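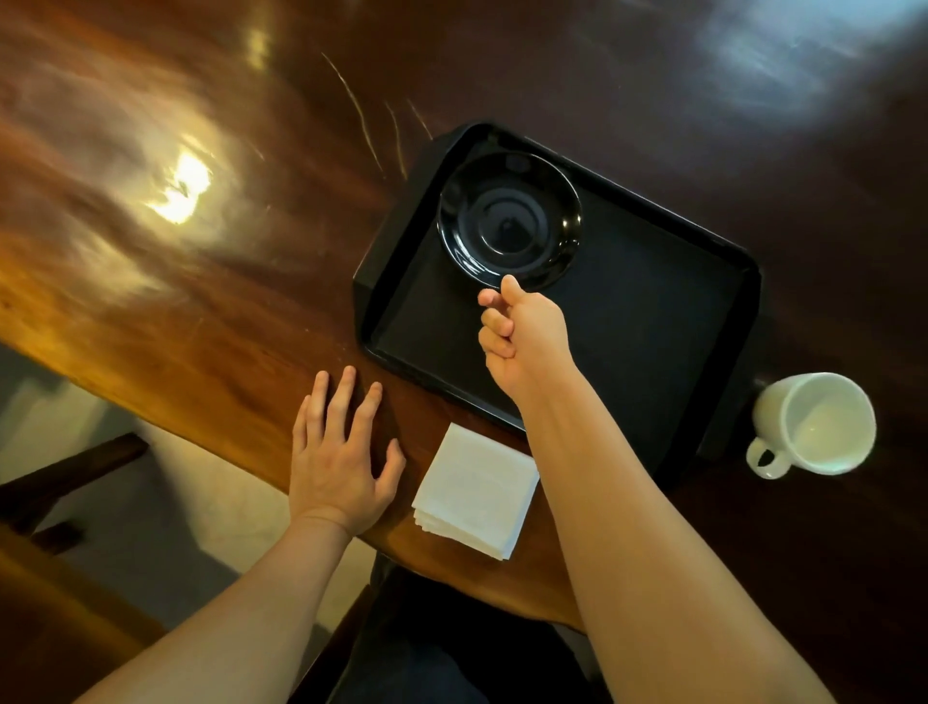
¿Por qué brillan algunas cosas y otras no?

Cuaderno de ciencia para niñas y niños de 8 a 11 años
Servicio Educativo del Museo Undard
Texto: Hermine Wallner. Revisión científica: Abbas Dehghan

La luz viaja en línea recta hasta que encuentra algo en su camino. Puede ser una pared, una hoja de árbol, el agua de un charco o la mesa del comedor. Cuando llega a una superficie, una parte de la luz rebota. Ese rebote se llama reflexión. Otra parte puede quedarse en el material, y entonces se dice que ha sido absorbida. En materiales como el vidrio, la luz también puede atravesarlos.

Vemos los objetos que no tienen luz propia gracias a la luz que rebota en ellos y entra en nuestros ojos. En una habitación completamente oscura no se ve nada, por mucho que se abran los ojos.

Superficies lisas y superficies rugosas

Imagina que lanzas una pelota contra un suelo muy liso. Si conoces la dirección en que la lanzas, puedes adivinar hacia dónde saldrá. Ahora imagina que la lanzas contra un montón de piedras: puede salir hacia cualquier lado.

Con la luz ocurre algo parecido. Sobre una superficie muy lisa, los rayos que llegan juntos y en la misma dirección salen también en una misma dirección. Es la reflexión especular, palabra que viene del latín «speculum», espejo. Sobre una superficie rugosa, cada rayo sale por un lado distinto. Es la reflexión difusa.

Las superficies con mucha reflexión especular nos parecen brillantes. Las que tienen sobre todo reflexión difusa nos parecen mates. Una madera barnizada puede mostrar la mancha clara de una lámpara; una madera sin barnizar y sin pulir, en cambio, reparte la luz en todas direcciones.

¿Qué hace el barniz?

La madera está formada por fibras y tiene poros muy pequeños. Aunque al tacto parezca suave, con una lupa se ven surcos y huecos. El barniz es un líquido que se extiende en capas finas y se endurece. Al hacerlo rellena los huecos y deja encima una película lisa y transparente. Parte de la luz rebota en esa película y forma el brillo. El resto la atraviesa, llega a la madera y vuelve con su color. Por eso podemos ver a la vez el reflejo y las vetas.

Los arañazos rompen la película lisa. En cada raya la luz se dispersa, y de ahí que muchas rayas se vean más claras que el resto de la superficie.

¿Puede brillar un objeto negro?

Sí. El color negro indica que el material absorbe casi toda la luz que entra en él. El brillo depende de lo que sucede justo en la superficie. Un plato negro esmaltado puede tener un reflejo muy vivo en el borde, mientras que una pizarra del mismo color apenas refleja la lámpara.

Prueba en casa o en clase

Materiales: una linterna, papel de aluminio, una hoja de papel blanco y una cuchara de metal.

1. Alisa un trozo de papel de aluminio sobre la mesa.
2. Oscurece la habitación e ilumina el papel con la linterna inclinada.
3. Busca en la pared o en el techo la mancha de luz reflejada.
4. Arruga el papel de aluminio, ábrelo de nuevo y repite la prueba. Observa cómo cambia la mancha.
5. Haz lo mismo con la hoja blanca.
6. Mírate en las dos caras de la cuchara. En una de ellas te verás del revés.

No dirijas nunca la linterna a los ojos de otra persona.

Palabras que conviene recordar

Absorber: retener la luz que llega.
Difusa: repartida en muchas direcciones.
Mate: sin brillo.
Reflexión: rebote de la luz en una superficie.

Visita al museo

La sala Lục está dedicada a la luz y al color. Contiene 14 mesas de experimentación y una colección de 76 muestras de madera, metal, vidrio y cerámica que pueden tocarse. Los grupos escolares deberán solicitar la visita por escrito al Servicio Educativo, a la atención de Shahram Nouri.

Edición de marzo de 2025. Se autoriza la reproducción de este cuaderno para uso en el aula.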